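Stisside opens a new walking and cycling route to Pickering in December

The town of Stisside will open its new route to Pickering in December. The route is 14 kilometres long and follows the old goods railway through Wullis, where the last train ran many years ago. It is meant for people who walk, cycle or use a wheelchair, and it is free for everybody.

The work was done by the building firm Prola, which also repaired two small bridges on the way. In the town survey last spring, 1,554 households answered the questions about daily travel, and 859 of them said that they would leave the car at home more often if there was a safe way to Pickering. The town took these answers as the start of its plan.

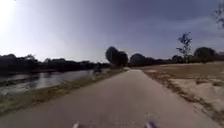
Can I use the route after dark?
The route stays open day and night, but only the part between Stisside station and Wullis school will have lamps. On the other parts visitors should bring their own light.

Along the whole way there will be 141 small posts with numbers. A person who needs help can give the number of the nearest post by telephone, and the rescue service will know the place. The posts were asked for by families in Wullis, who have waited for them a long time.

Horses are not allowed on the route – for riders the forest track north of Wullis remains open as before. Dogs must be kept on a lead.

The opening will take place on a Saturday at 10.30 in front of Stisside station. There will be warm drinks and a short walk together to the first bridge. A free map can be collected at the town hall in Stisside and at the library in Pickering during normal opening hours.

Contact for the press: Town of Stisside, Press Office, Town Hall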